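Board test at Losier: what the arm took over and what it left
Speaker notes, 25 minutes plus questions

Opening

Introduce self, then Jhun Macapagal, who ran the line on second shift for the whole changeover and will take the maintenance questions. Keep the company slide short. Skurance builds control boards for commercial refrigeration. The Losier site does final assembly and functional test. Everything in this talk is from one product, the Kamolrat board, at one test station. Say that early so people don't carry the numbers over to their own mix.

The job before

One operator per tester. Pick the board from the tray, seat it in the fixture, close the lid, wait for the test, open the lid, put the board in pass or fail, log the serial number if it failed. Nominal volume 600 boards per shift.

Test time was 81 seconds before the firmware change in January. Most of that was waiting. Operators filled the wait with visual inspection, which was never written into the work instruction. Stress this point, it comes back later.

Lorna Bañez did the ergonomic review. Her main finding was the lid: same wrist, same angle, same pull, all shift. Two people were on rotation limits for it. The review asked for a powered lid. The project got larger from there.

Why simulate first

We had no spare tester to experiment on, and production would not release one during the day. Ariel Navarro built the cell in simulation from the fixture drawings and a tape measure. He had it running before the purchase order for the arm was signed.

Three questions for the model:
Can one arm open the lid and load the board without a tool change?
Where does the signal tower go so that a person in the aisle can read it?
Can an operator still reach the fixture by hand with the arm parked?

Answers: yes with the two-finger gripper, right-hand side of the mat, and no. The third answer cost us a month. The bracket moved twice on paper and the park position was rewritten.

Let the next slide sit for a moment. Point to the fingertips at the lid handle, then to the green lamp on the tower. The board is on the fixture under the raised lid, and the black tray is in front.

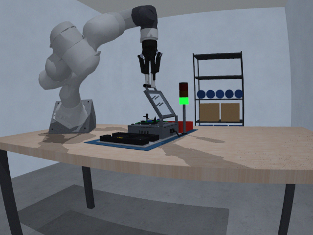 Handling the lid

The handle is a small bar. A person hooks a finger behind it and doesn't think about it. The gripper needs a repeatable approach, straight down, and then has to follow the arc of the hinge. Our first path was a straight line up and it loaded the hinge pins. Kristine Policarpio caught that in the force log, not by eye.

Current path uses short segments along the arc with a force limit. If the limit trips, the arm stops and holds position, the tower goes red, and a person comes over. We do not retry automatically. We tried one automatic retry during commissioning and it turned small misalignments into bent pins.

The hinge is now a scheduled part, replaced every 2000 cycles until we have enough wear data to stretch it. Jhun thinks that is too often. He may say so.

What changed for the operators

No one left the line over this. That was agreed in writing before the cell was ordered, and I would not have presented the project to the floor without it.

Each operator now covers 2 testers where they used to run one. The work is refilling trays, clearing stops, and sorting failures. There is less hand motion and more walking. Lorna measured both. The rotation limits have been lifted.

The informal inspection disappeared. The arm does not look at solder joints while it waits. In the first weeks we passed boards with lifted connectors that a person would have pulled. They passed functional test and came back from the customer. We added a sampled visual check at the tray, with its own time allowance. It should have been in the plan from the start.

Skills and pay

Jonalyn Umali was a test operator and is now cell lead on first shift. She writes the stop codes. The original ones came from the integrator, Nosport, and read like controller errors. Hers say what to check first. Average time to clear a stop dropped after that change – I don't have a clean figure because the logging changed in the same week.

Cell lead is a pay grade up. Operators who clear stops but do not edit programs stayed in the old grade, and they have raised it. Still open. Do not speculate on the outcome if asked.

What I would do differently

Bring an operator into the simulation reviews. We had engineers and safety only. The reach problem would have come up in the first meeting.
Write down what people do during the wait before removing the wait.
Budget for the stop codes.

Questions likely to come up

Cycle time against manual: slightly slower per board, steadier across the shift.
Other products: the next board has a taller connector and needs new fingertips. Ariel has the model started.
Night running: not approved, no plan to ask.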